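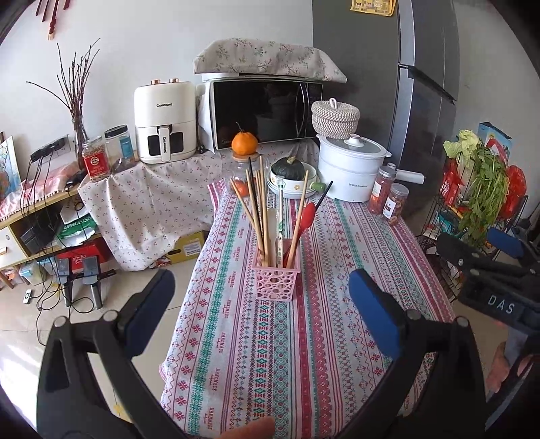
The table at Clurkley, before inventory.

The procedure for closing a kitchen was two pages long and had been written by someone at Prendergast who disliked adjectives. Food first. Glass second. Appliances by size, smallest to largest. Textiles last, since they would be needed for wrapping.

I had closed 16 kitchens for the firm. The rate was fixed, and a kitchen took a morning if the cupboards were shallow.

I began with the tomato. It was in a glass jar with a wooden lid, and a tangerine had been set on top of the lid. The form had a line for perishables in sealed containers and a separate line for perishables on surfaces. It had no line for a perishable resting on a container that held another one. I wrote the tangerine under surfaces, the tomato under containers, and the jar under glass.

The pumpkin was in the top bowl of a stack. I entered it as produce, whole, and left the bowls for later.

The utensil holder took longer. It was pink plastic, perforated, value nil. The wooden chopsticks in it were to be counted in pairs. I laid them out on the tablecloth, along one of the teal bands, and matched them by length. The result was 7 pairs and a single. I checked the drawer, the drain basket and the gap behind the cooker. Then I counted again and had the same single.

A further pair stood in the holder, still in its white wrapper with the green printing. Sealed goods were to be listed as sealed. I listed it.

At 11 I stopped to drink water and read the lease summary. The tenant had gone to Rerden in December, for a stay of 20 days, and the stay had been extended twice by letter and then by no letter. The deposit was 2,000. Deductions were permitted for damage, for cleaning, and for incomplete sets supplied by the landlord. The chopsticks were on the landlord's schedule: wooden, eight pairs.

I looked at the single for some time. It was darker at one end and had a flat place worn into it where a thumb would go. The other end was scorched. I went to the air fryer, which had two knobs and a clean basket, and then to the bare branches in the glass vase by the wall. The fourteenth branch, counting from the left, was straight. It had no bark and it tapered evenly to a squared end. A thread tied it to its neighbor, at the height where the neighbor had split.

The form had a line for repairs carried out by the tenant. It asked for the date, the method and whether the repair was sound. I pressed the branch with one finger – it held.

I wrote: eight pairs, complete, one item in use. Under condition I wrote fair. Then I put the single back in the pink holder with the others, folded the form, and went down to the van for the Tristitard crates.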